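Yasir Naqvi

1/ Valach, the knitwear label, has new owners. The sale to Sestex closed in December and the staff were told the same morning. I worked in the Valach pattern room until last spring, so I'm going to put down what I know and what I don't.

2/ For anyone who never bought one: Valach started in 2001 in Dillarham, with two rented rooms over a dry cleaner and one flat-bed machine. Heavy wool, plain colors, long sleeves. Ankica Popescu designed every piece for the first few seasons and did a lot of the linking by hand.

3/ The sweater most people know is the Szczepańska cardigan, named after the street where the first shop was. Shawl collar, five buttons, deep pockets. It has been in every winter line. At the last count I saw, it was more than half of sales.

4/ That was the problem, in my opinion. When one style carries the company, you cut money from everything else. The dresses went first. Then the summer cottons. By the time I left, the fall line was the cardigan, two crewnecks, a hat and a scarf.

5/ Sestex is a holding company. It owns a sock maker, a uniform supplier and a raincoat brand you have probably seen in airports. It buys labels with a known name and moves production into plants it already runs. It did this with the raincoats and they are still decent raincoats, just lighter.

6/ What Sestex gets: the name, the archive, the online store, the lease on the one remaining shop. What it doesn't get is the Dillarham workroom. That lease was in Ankica's own name and she has kept it.
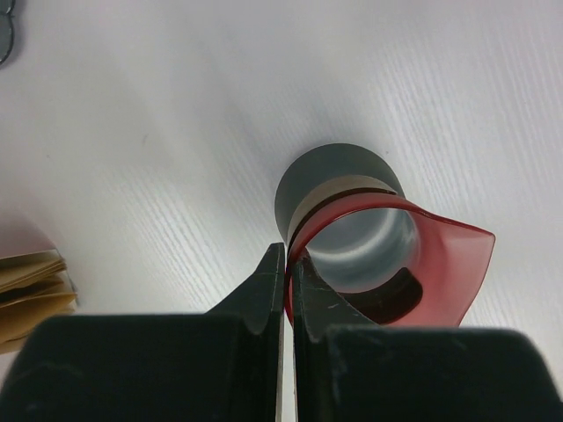 Fashion & Retail

7/ On jobs. The workroom had 80 people at its largest. It was much smaller at the end and I don't have a current number I trust, so I won't post one. Everyone there has been offered either a payout or a transfer to the Sestex plant, and the plant is a long drive each way.

8/ Precious Botha ran the finishing tables and trained me when I started. She is taking the payout. She told me I could say that. She has been mending and altering on the side for years and plans to do it full time.

9/ Karthik Munshi is going over to Sestex as production lead for the label. Some people are angry with him. I'm not. He knows the yarn suppliers, he knows why the old gauge was chosen, and if he isn't in the room then there is no one in it who does.

10/ Price. The cardigan sold for $886 last winter. I've seen people call that greed. The yarn was expensive, the knitting was slow, and every collar was attached by a person sitting at a linking machine. The margin on it was thinner than you'd think, and stores took a big share of what was left.

11/ I expect the price to come down and the weight to come down with it. If you want to check one in a store, turn it inside out and look at the shoulder seam. The old ones are linked loop by loop and lie flat. A cut and sewn seam has a ridge you can feel with your thumb.

12/ Repairs. Valach used to fix its own knits for the cost of postage. The page is gone from the site as of this afternoon. I wrote to ask about it and got a form reply saying service policies are under review. If your sweater is in the workroom right now, call the shop and get the ticket number confirmed.

13/ Gift cards: the shop is still taking them. Rin Oda, who manages the shop, confirmed that to me by phone. She could not say how long. If I had one I would use it this week.

14/ A few people asked if Ankica is staying on. She has a 2 year consulting agreement, which in my experience of these deals means a couple of meetings a season and a quote in the press release. She hasn't said anything in public and I haven't asked her to.

15/ Someone asked if she'll start another label from the old workroom. I don't know. She can't use her own label's name and she can't sell a shawl collar cardigan while the agreement runs. The machines are still in there, though. Those weren't part of the sale either.

16/ Correction to 3: a former coworker says six buttons, and she's right for the women's version. The men's has five.

17/ Replies are open if you worked there and want to add anything. If you'd prefer not to be named, send me a message and I'll leave your name off.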